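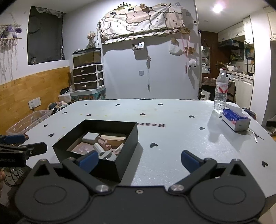

3.2 Containers without lids

Small mixed belongings are among the hardest household goods to put in order, and earlier work on home storage has tended to pass over them in favor of clothing, books and kitchenware. Of the 284 containers recorded in the Provport survey, 86 held goods that their owners could not place under a single heading. We refer to these as mixed boxes. The typical mixed box is shallow, open at the top and kept within reach of a seat. Its contents share a size more often than a use. In Figure 3, a white block, a light wooden piece with rounded ends and a pink clip-like object share one black box, while a bottle and a pack of tissues stand on the tabletop outside it. The division between what goes in the box and what stays on the table was a regular topic in our interviews. Respondents described goods in daily use as "out" even where the box itself had no lid and its contents were in plain view.

Figure 3. Open box and loose goods on a table with a printed heart pattern.

Kallio's earlier scheme sorted such goods by material. Vogler's sorted them by the room in which they were last used. Neither scheme was adopted in full for the present study. Material proved a poor guide for objects made of several parts, and the room of last use was often unknown to the respondent. We therefore asked each respondent to sort the contents of one mixed box into as many groups as seemed useful, and to name each group aloud. The names were written down as spoken and were not corrected. Coding followed the procedure set out in Section 2.4, with one change: a group consisting of a single object was kept as a group and was not moved to the residual class. This change raised the number of groups per box in the Provport material but had little effect on the Comell material, where single-object groups were rare.

Respondents also differed in how they treated the walls of the box. Some placed goods against a wall first and worked inward. Others began in the middle and used the walls only when space ran short. The first practice was more common with deep boxes, in which a small item set down in the center tends to slide or tip when the box is carried. Where the box had a lining, respondents mentioned its color as a help in finding small goods, and dark interiors were the subject of repeated complaint.
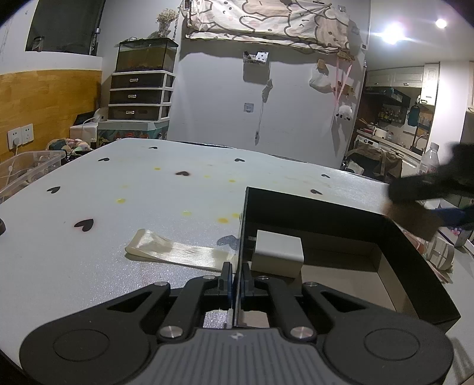
Ribbon, string and tape formed a class of their own. Respondents agreed that such goods belonged with gift supplies, yet in 19 homes they were found in mixed boxes or lying next to them. Flat ribbon takes up little room when wound but returns to a loose form once the winding slips, and several respondents said that they had stopped putting it away between uses for this reason. The interviews held in December contain most of the references to ribbon, and the seasonal effect should be kept in mind when the two sites are compared - the Comell interviews had ended before that month.

The size of the box had less influence than expected. Laaksonen boxes, which were supplied to the Comell households in a single size, were filled to very different levels, and a large box holding one small item was not unusual. Owners of such boxes did not regard them as empty or as available for other goods. In the Gosden pretest the same pattern was noted but was put down to the short period of use. The present results suggest a more lasting habit, in which a box is assigned to a purpose before there are enough goods to fill it. Up to 200 further containers are to be recorded in the second round, with fill level entered as a separate item on the form.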